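Nov 8, 2025
Zuvildale, bench two

Pan and egg task again. The plan was to finish the set for Heltix before stopping for the day. I got 43 runs, of which 40 can be kept, and lost the whole afternoon to a gripper force fault that I should have found in March when the arm was commissioned. Writing it up in full because the log on its own is misleading and I will not remember the order of things by next week.

Morning

Arm powered up at the first attempt. Homed without complaint. Ran the joint check, then the gripper check, which consists of opening fully, closing on the gauge block and reading back the force. Set limit 40 N, read back 40 N. Wrist camera came up on the correct port for once.

Task unchanged from the last session: approach the frying pan from the handle side, close on the handle, lift, carry, set down, open, retreat. The egg has to stay in the pan throughout. Everything else from the toy food box stays on the table as clutter and gets moved around by hand between runs. I keep the clutter to the left and leave the right clear so that the cables and the wrist have room on the way out.

The early runs were dull. A couple of poor approaches where the fingers came in too low and nudged the handle before closing. The pan is light and turns easily on the black top, and once it has turned the grasp planner is working from a handle angle that no longer exists. I raised the approach height slightly and the nudging stopped. The egg rolled towards the rim on one lift but stayed in, so the run counts.

I have been meaning to put something under the pan to stop it sliding, but Heltix asked for the bare table, and if I change the surface now the earlier sets are no use for comparison.

The stop

Just before lunch I hit the emergency stop. There was no danger at that point. The arm had started its retreat with the gripper only partly open, the handle was still caught, and the pan was being dragged along behind it. I could have let it run into the soft limit but it was heading for the basket and I did not want to reset the whole table. Stop pressed, arm dropped its drives, gripper lost power. Everything behaved as it should.

Recovery was by the usual sheet. Release the stop, clear the fault on the Kwon controller, re-enable the drives, home the arm, home the gripper, go back to the start pose. The sheet has no gripper force check in it. I wrote the sheet.

Had a sandwich at the desk and went back to it. The next run looked perfectly good. Clean approach, clean close, lift, carry, set down, release. The only thing I noticed was the sound on closing, which was sharper than before. I put it down to the finger meeting the handle at a slightly different place and carried on.
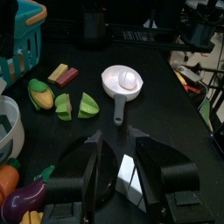 Run 41

On this one the planner misjudged the handle and closed on a toy tomato that I had left too near to it. That happens now and then, and the normal outcome is that the gripper stalls on the tomato, reports contact too early, and the run is thrown away. This time it did not stall. It went on closing until the tomato split along its join, and one half went past my left shoulder and hit the cupboard.

I was seated, outside the marked line, with safety glasses on. No injury. Nothing on the arm was damaged that I could find, and the fingers still meet squarely. The tomato is finished.

I pressed the stop again, this time switched off at the wall as well, and put the tag on the isolator before going near the gripper. Wrote down the time from the log and took a copy of the log before doing anything else, since the Kwon controller overwrites its short buffer at power-up and I have been caught by that before.

Tracing it

First suspicion was mechanical: a sticking guide or a worn screw, letting the fingers build up force and then let go suddenly. With the power off I backed the gripper open by hand using the service screw. Smooth over the full travel, with no tight spot. Cleaned the guides anyway. There was a little grey dust in the left one and nothing else.

Second suspicion was the force reading. If the sensor had drifted low, the gripper would be pushing harder than it thought. Powered up with the arm parked and the table side of the cell empty of people, put the gauge block in the fingers with the long tongs, and commanded a close. The gripper reported 200 N. The separate gauge reported the same. So the sensor was fine and the gripper knew exactly how hard it was squeezing. It had been told to, or at least had not been told to do otherwise.

That left the limit itself. The force limit lives in two places. The Brikon gripper holds a working value in its own memory, and the controller holds the value from the task file. When the task file is loaded, the controller sends the figure to the gripper, once. When the gripper loses power, its working value goes, and on the next power-up it falls back to the default, which as this one was set up is the maximum. The controller does not know that the gripper has been away. It still displays 40 on the status page, because that page shows what was last sent. It does not ask the gripper.

So after any stop that drops gripper power, the screen says 40 and the fingers are working at 200. Loading the task file again puts it right. Homing does not. My recovery sheet homes everything and reloads nothing.

I repeated it to be certain. Load task, close on block, 40. Press stop, recover by the sheet, close on block, 200. Load task, close on block, 40. Did the sequence again from a cold start with the same result. Then tried a soft pause from the screen instead of the stop button, and the limit survived that, which explains why it has not shown up more often. Most of my interruptions are soft pauses. Real stops are rare on this bench and I usually take them as the moment to change task, so the file gets reloaded without my thinking about it.

I also went back through the older logs for any stop followed by a run without a reload. Found one, from March, in the week the arm went in. It was a run with the soft block and there is a line in my own notes reading "block marked, replace". I had blamed the block.

What was changed

Recovery sheet rewritten. The task file is now reloaded after every stop of whatever kind, and the gripper check on the gauge block comes after homing and before the arm goes anywhere near the table. Printed it and took the old copy down from the side of the rack. Deleted the old file too, or someone will print it.

Added a short routine at the start of every run that asks the gripper for its working limit and compares it with the task file. If they differ the run does not start. It adds a small delay per run and I can live with that. Tested it by pressing the stop, recovering badly on purpose and trying to start. It refused, with a message that is at least readable.

Changed the stored default in the gripper from 200 to 40. This needed the Brikon service tool and a cable that was in the wrong drawer. The default should have been set low at commissioning. With a low default, a forgotten reload gives a weak grip and a dropped pan, and a dropped pan is a nuisance I can put up with. Any task that needs more force can ask for it in the file.

Moved the marked line on the floor further back and put the clear screen up on the operator side. It had been leaning against the wall because it gets in the way when resetting the table. It does get in the way. It stays up.

Data

After the changes I did the last two runs to confirm that the bench behaved normally. Both good, egg stayed put, force trace flat where it should be flat.

Three runs are out of the set: the dragged pan, the one after lunch with the sharp sound, and run 41. The one after lunch is a pity, as on video it is as tidy as any of them, but the force channel is wrong all the way through the grasp and anyone training on it would learn from a bad number. I have left all of them in a separate folder with a note. Heltix may want run 41 for their own fault file and can have it.

I checked the kept runs against the log to make sure that none of them followed the stop without a reload. They are clear.

Still open

The status page on the Kwon controller still shows the sent value and labels it plainly as the force limit. I have written to them asking for either a different label or a live reading -- preferably the reading. In the meantime there is tape across that box on the screen so that I stop looking at it.

Bench three has the same gripper and was set up by the same method, by me, in the same week. I have tagged it off. It needs the default changed and the new check installed before it is used again. First job tomorrow.

I do not know yet why the gripper opened only partway on the run that started all this. The log shows an open command and then a second command before the first had finished. It could be a timing fault in the retreat step, and if so it has been there all along and the usual pause has been hiding it. I put a wait-for-open before the retreat on the last two runs, which proves very little. Needs a proper session with the handle in the fingers and the retreat slowed down.

Order: gauge block, the old one is getting worn at the corners. Another tomato. A spare service cable, to be kept in the bench two drawer and labelled.

Power off, tags on, log copied to the server.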